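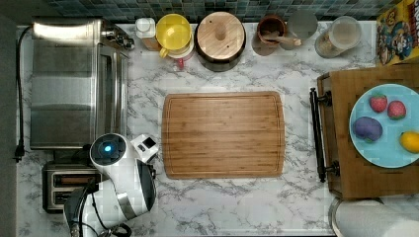

一、先说白色那台臂

Chathurika你好,三月的进度我还是照老样子写,想到哪儿说到哪儿,你挑要紧的看就行。

厨房台面这个单元总算能天天开了!白色臂装在台面一角,手腕上的蓝灯亮着就是已经上电使能,早上过来瞄一眼心里就有数。底座那几圈黑线我还是不太满意,线盘得偏松,臂往回收的时候老担心蹭到。下个月想换成带卡扣的线槽,钱从耗材那一项里出,不用另外申请。

标定这边,参考面定在那块竹砧板上,板子边上有一圈浅槽,找边很方便(我以前用贴纸,擦两次台面就翘了,烦死人)。现在每次开工前跑一遍7点标定,偏差超过8毫米就重来。Hutgate那边给的标定脚本我改了一点,原来的版本每次都要手动确认,按得手酸,改完顺多了。

另外水果盘和托盘的位置我写进了布置表,换班的同事照着摆就好。

黑色那台臂花的时间比较多。主要活儿是把夹爪对到双槽烤面包机上方,面包片薄,槽口又窄,高度差一点点就会碰到机身。

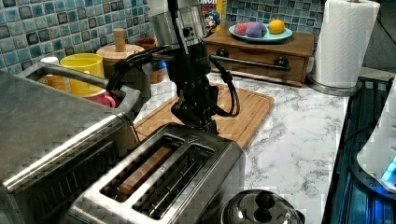

二、黑色臂的调试和保养

对位的办法是先把夹爪停在槽口正上方,人蹲下来从侧面看间隙,再一小步一小步往下放。笨是笨了点,但比直接信坐标踏实。左边槽里放一片面包当靶子,右边空着,这样夹爪偏没偏一眼就能看出来。

线缆是这台的老毛病。从臂上垂下来的线绕成大圈,留得太长会扫到台面上的东西,留短了手腕一转又绷住。我试了几种长度,目前这个还能用,不算定案。星期一跟Stovetti的人通电话,他们建议在肘部加一个固定夹,样品已经在寄了。

保养按运行时间来,每满100小时查一次螺丝和夹爪指面。这个月查出一颗腕部螺丝有点松,补了螺纹胶,顺手把指面的胶垫也换了。本月停机一共23小时,大头都花在等胶垫上,备件以后我会多囤两套。

三、下个月

线槽、固定夹装好之后重新标定两台臂,然后把保养记录搬到Barner的表格里,省得我再翻本子。预算没有超,细账我单独发你。有问题直接打给我,下午比较好找人。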